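Imprimir | Enviar por correo
Buscar en la lista

Asunto: Re: Manchas mates en encimera de mármol
Fecha: 30/09/2020

> El sellador Oron lleva dos manos y el cítrico sigue
> dejando cerco. ¿Repito con una tercera o paso a Wavard?

Ninguna de las dos. Un impregnador reduce la absorción de aceites y colorantes, pero no evita el ataque ácido: el carbonato cálcico reacciona en superficie y pierde el pulido. Eso es corrosión, no mancha, y una tercera mano solo dejará velo.

Para un cerco leve, polvo de pulir para mármol con fieltro húmedo, cinco minutos a baja velocidad, y aclarado con agua. Si se nota con la uña, hay que bajar a diamante y rehacer la secuencia de granos — en todo el paño, o se verá el parche.
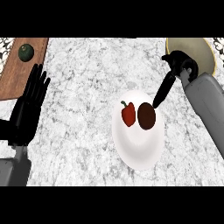

Treasa Corrigan discrepa en lo del fieltro: en mármol blanco con veta gris prefiere trabajar a mano, porque la veta suele ser más blanda y la máquina la rehúnde. Recomienda además esperar siete días antes de volver a sellar.

Acepto lo de la espera. Limpiador de pH neutro entretanto, nada de vinagre.

Compartido 4 veces | 17 comentarios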